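Home | About Us | Meetings | Kindness Shelf | Newsletter | Contact
Last updated: August

The Wiegand Gratitude Circle
Minutes of the August meeting

The meeting opened at 7:00 p.m. in the upstairs room at the Wiegand, with 16 members present and two visitors, who were made very welcome and given the chairs with the good cushions. Apologies were read from four members who are away and one who is minding a new grandchild (congratulations from all of us!).

Opening moment

We began in the usual way, with two minutes of quiet, followed by a short reading on patience. The reading was chosen by the member whose turn it was, and it led to more conversation than we had planned for. Several people spoke of being patient with strangers and much less so at home, and one member told us that she had started saying "thank you for waiting" to her husband in place of "sorry I'm late," and that it had changed the mood at the supper table more than she would have guessed. It was agreed that we would all try it until the next meeting and report back.

Minutes of the last meeting

These were read and approved with one correction. The thank-you supper was held for the bus drivers on the Sinorham route, and the school crossing guards, who were listed by mistake, are to have their own supper in the fall. The secretary is sorry for the mix-up and has written to both groups.

Matters arising

The handrail on the back stairs has been tightened. The box of blank cards that went missing in the spring has been found in the piano bench, and is back on its shelf, with the lid taped down.

The letter project

The letter project took up most of our evening, and happily so. For anyone who missed the early meetings, each of us is writing to people who helped us at some point in our lives and may never have known it – an old teacher, a nurse on a night shift, the neighbor who shoveled the walk and never said a word about it. As of this meeting, 137 letters have been mailed. We had hoped to reach 100 by the end of the summer, so there was a good round of applause, and somebody said we should have had cake.

Replies were read aloud by those who wished to share them. One came from a retired school cook, who wrote back four pages and enclosed her recipe for yeast rolls. Another was from the son of the man the letter was meant for. He wrote that his father had passed away last winter, that the family had read the letter together at the kitchen table, and that he had not known that side of his father's working life. We sat quietly for a little while after that one, and then the member who had written the letter told us the whole story, which she has kindly agreed to put in the newsletter.

There was some discussion about what to do when a letter comes back unopened. Six have come back so far. One view was that they should be kept in the binder as a record. Another was that the writer should have it back and decide for themselves, as the writing had been the greater part of it anyway. After a good long talk it was moved and seconded that returned letters go to the writer, and this carried with two opposed. 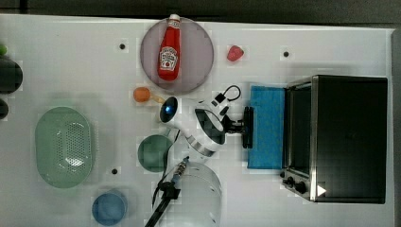

It was also asked whether letters could be sent to people we have had a falling-out with. The feeling of the room was that this is a fine thing to do, and a hard one, and that anyone who wants company while writing such a letter should come early, at 6:15, when the small room is open and the kettle is on. Please keep what you hear in the small room to yourself.

Kindness shelf

The shelf in the front hall at Fello continues to be used every day, and the folks there tell us they have had to straighten it twice a week. Paperbacks, birthday candles and children's mittens go quickest. Members are reminded that the shelf is for things a person would be glad to find – please do not leave chipped cups or puzzles with missing pieces. A suggestion was made that we tuck a handwritten note in with each item. Most were in favor, although one member felt that a person taking a pair of mittens might like to take them without being written to, and this was thought a fair point. We will put a small dish of notes at the end of the shelf for those who want one, and look at it again next time.

Stories from the month

As always, the floor was open. We heard about a young man at the Windutex laundry counter who stayed past closing so that a customer could have her funeral dress for the morning. We heard about a lost hearing aid handed in at the library, wrapped in a clean handkerchief. One of our visitors told us, a bit shyly, that she had come because of a kind word in a parking lot on what had been a very bad day, and that she had been meaning to pass it along ever since. Her story was the last of the evening and we ran a good deal over time on account of it.

Money

The balance was reported as healthy. Stamps are our largest cost by a long way. A member offered to cover the next two rolls out of his own pocket, and after some friendly arguing the offer was accepted for one roll only.

Gratitude journals

The order for new journals was put off, as the lined ones we like are out of stock and the unlined ones were thought hard to write in straight. Anyone with spare pages is asked to bring them along, and we will try stitching our own.

Things to be done before the next meeting

Secretary to write to the family of the letter's recipient and thank them for their reply.
Newsletter editor to collect the story, and the yeast roll recipe if the cook is willing to see it printed.
Two members to set up the dish of notes at Fello.
Everyone to try "thank you for waiting."

Any other business

A request was made to start at 6:45 once the evenings get dark, and this will go on the list for next month. The yellow umbrella left on the coat hooks since May is still there, and its owner is invited to take it home.

The meeting closed at 9:10 p.m. with thanks to those who stayed to stack the chairs. The next reading will be on neighbors, and the sign-up sheet for fall readings is on the door.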